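Hundstead Parents' Buying Group Questions "Savings" Claims on Kids' Clothing Boxes

Members' order records show little gain over plain store shopping

HUNDSTEAD, December. The Hundstead Parents' Buying Group today released its first review of children's clothing rental and resale boxes, and it is not ready to recommend any of them. The group looked at 2,567 items received by member families from three services: Gidlow, Kincaid and Sulo.

All three sell the same idea. Children outgrow clothes fast, so families pay a monthly fee, wear what arrives and send it back. The ads promise lower bills and less waste. The group wanted to see how much of that held up once the boxes were unpacked at home.

Of the 2,567 items, 1,407 were worn more than once before going back. The rest were the wrong size, wrong for the weather, or refused by the child they were meant for. Members still paid for them.

"A monthly fee looks small until you divide it by what the kid wore," the group said in its report. "We were told these boxes would pay for themselves. We are still waiting to see that."

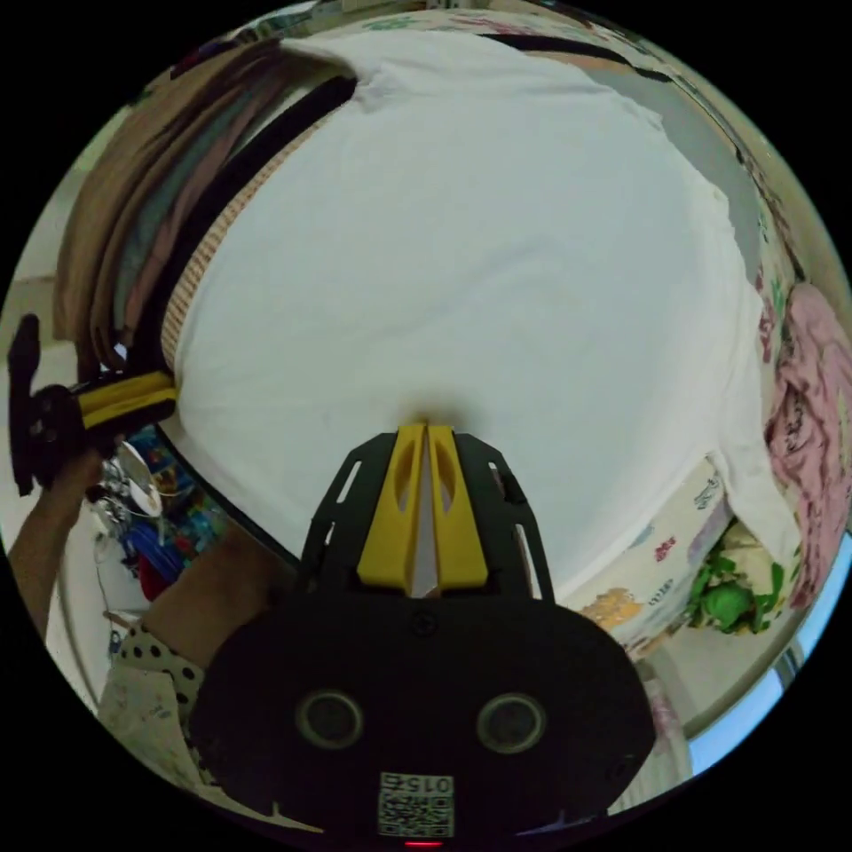

What the group found

Sizing was the most common complaint. Gidlow sizes by age, Kincaid by height, and Sulo uses its own chart, which changed while the review was under way. Families with a child between sizes often got a whole box they could not use.

Return rules came next. Each service says normal wear and tear is covered. Each one leaves it to its own staff to decide what normal means, and members were billed for grass stains, a missing snap and a stretched neckline. Anyone who has met a toddler may wonder what the cover is for.

The group also takes issue with the word "sustainable," used freely by all three. It asked each service what happens to clothes that can no longer be rented. Sulo sent a link to its home page. Gidlow and Kincaid did not reply.

Some members did like the boxes. Parents of newborns had the best results, and several praised Kincaid's winter coats.

What comes next

The group has asked the three services to print full damage fees at sign-up and to let families skip a month without a call. It will track 200 more boxes before deciding whether to change its advice. Until then, it suggests that parents read the return terms before entering a card number and set a reminder for the day the free trial ends.

The full report is free to members and can be picked up at the group's Friday clothing swap.

About the group

The Hundstead Parents' Buying Group compares prices and shares orders on children's goods. It takes no payment, free boxes or referral fees from the companies it reviews.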